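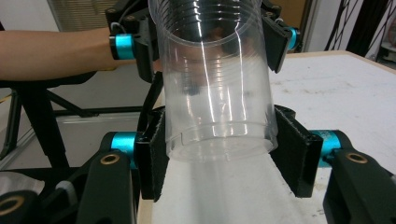
The left gripper started lying to us in March, and it was polite enough to do it only with cups.

The job is dull on purpose. One hand-held gripper takes the cup low, the other takes it near the top, the first one lets go, and we log the handoff. Clear plastic, nothing in it. Droserow (the name of the project, and no, I didn't choose it) needs piles of these handoffs, so Guadalupe Cuevas and I stand at a table and pass a cup to ourselves like two people with very little to say at a party.

The fault went like this. You squeeze the lever, the fingers close, the log says the fingers are closed. Then you ease off, and the log goes on saying closed for a beat after the fingers have let go. On video you get a cup sliding toward the table while the numbers insist that everything is under control. I have worked for managers like that.

I blamed the cable first. I always blame the cable. Swapped it, same thing. Guadalupe blamed the pads, which at least are ugly enough to deserve it, and we re-covered both. Same thing, with nicer pads.

It was the lever pivot. The bushing on the left side had worn enough that the arm could move a little before the sensor noticed. With a mug you'd never see it -- a mug doesn't care. A thin cup flexes, pushes back on the fingers, and takes up exactly the slop the sensor is missing. We had 6 bad sessions by then, and 4 of them were already marked clean. By me.

So those are out. I wrote to Hostance, where we get the spare parts, and they sent bushings in the wrong size along with a very cheerful note. The right ones came later with no note at all.

New routine: before each session we close the gripper on an empty cup, let go slowly, and watch the trace next to the video. If they disagree, we stop and change the bushing. Guadalupe has taped this to the wall in capital letters, with my initials under "REASON."

The right gripper is fine so far. I'm checking it again after lunch.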